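Pharmacy Dispensing Complaints Collection
Data card and README
Last updated 11 October 2022

Summary

The collection contains 599 civil complaints filed by public bodies (counties, cities, state offices) against companies that sell or distribute prescription medicine in retail. Each complaint is stored as plain text with a small table of fields, so that a reader can sort by court, by year, by type of claim and by what the plaintiff asks for. The subject is labeling, billing and refill practice. Complaints about controlled substances are left out, as other people already collect these and do it better than I could.

The project name is Pistness. It is maintained by Ghazala Siddiqui. I studied law in one country and information science in another, and English is my third language. If a sentence in this file is not clear, please write to me and I will correct it.

What is in the package

complaints/ has one text file per complaint. The file name is the record number and nothing else.
fields.csv has one row per complaint.
exhibits.csv lists the exhibits which are mentioned in the complaint, also when we do not have the exhibit itself.
notes/ has my reading notes. They are not complete, and some are only one line.
codebook.txt explains every value that may appear in fields.csv.

Fields

record_id: a number, never used again if a record is removed.
court_level: state, federal, or moved. "Moved" means that the case began in a state court and the defendant brought it to a federal court.
filed_year: year of the first filing. Amended complaints keep the year of the first one.
plaintiff_type: county, city, state office, or other public body.
defendant_type: chain, independent, mail order, or distributor. No company names are in this field. They stay in the text, as the court published them.
claim_main: the first claim in the complaint. This is a formal choice and it does not say which claim is the most important one.
claim_other: all other claims, separated by a semicolon.
relief: damages, penalty, order to stop, or a combination.
outcome: open, settled, dismissed, judged, or unknown.
checked_by: one or two. See the section on checking.

How the texts were collected

Most texts come from the public websites of the courts and of the plaintiffs. Where the court gave only a scan, I used the text recognition program Orkier and then read the result against the scan. Orkier has difficulty with numbered paragraphs when the number stands alone in the margin. In these files the paragraph numbers were put back by hand. Footnotes were moved to the end of the file and marked with the word FOOTNOTE in capital letters.

Stamps, handwritten marks and signatures are not transcribed. When a stamp covers words, the place is marked [covered].

A total of 92 complaints have at least one part which the court has sealed or blacked out. These places are marked [redacted] in the text. I did not try to fill them from other sources, also in cases where a newspaper had printed the missing words. Please do not send me such additions.

Checking

Two readers worked separately on 295 records, and these have the value "two" in checked_by. The others were read by one person only. When the two readers did not agree, they talked about it and wrote the result in notes/. The most frequent disagreement was about the field relief, since many complaints ask for "any other relief the court finds proper" and one reader first counted this as a separate request. It is now ignored everywhere.

For seven records the outcome changed from "open" to "settled" after the first release in May. The older version of fields.csv is kept in the package under the name fields_may.csv.

Limits

A complaint is what one side says. It is not a finding, and many of these cases ended without any court deciding whether the story is true. Please keep this in mind when you quote. The sentence "the company sent refills without request" and the sentence "the complaint says that the company sent refills without request" are very different, and only the second one can be supported with this collection.

The collection is not a sample in the statistical sense. Public bodies with good websites are represented too strongly, and small counties too weakly. You should not compute rates per state from it.

Settlements are often confidential. "Settled" tells only that the docket says so, and the sum is almost never known.

Privacy

Names of patients were already replaced by initials in nearly all complaints. Where we found a full name of a private person, we replaced it with [person]. Names of lawyers, judges and officials were left, as they are part of the public record. To report a name that we have missed, send the record number and the paragraph number. Do not repeat the name in your message. 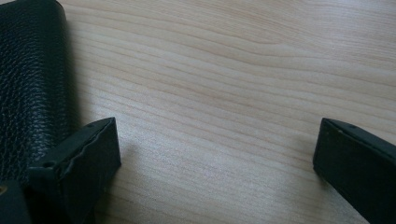

Black textured wallet or case on a light wooden table.

Related tools

The script Iltis splits a complaint into numbered paragraphs and writes one paragraph per line. It expects the clean files from complaints/ and will fail on raw scans. The script Carvalho compares an amended complaint with the first one and prints the paragraphs which were added or deleted. Both are in the folder tools/ and need no installation. Carvalho is slow with long documents, so please be patient.

Use and citation

The fields, the notes and the codebook may be used and changed freely if you name the source. The complaints themselves are court documents, and I claim no right in them. Please cite as: Siddiqui, Ghazala, Pistness: Pharmacy Dispensing Complaints Collection, with the date of the version you used.

Nothing in the package is legal advice. I can not answer questions about a running case, and I do not know more about the cases than what stands in the files.

Known problems

Quotation marks are not uniform. Some files have curved ones and some have straight ones.
In exhibits.csv the column exhibit_label mixes letters and numbers, as the courts do.
Tables inside complaints lost their columns. The values are there in reading order from left to right.
The value "moved" is missing for cases that were sent back to the state court later. They appear as "state". I plan to add a separate value for them in the next version.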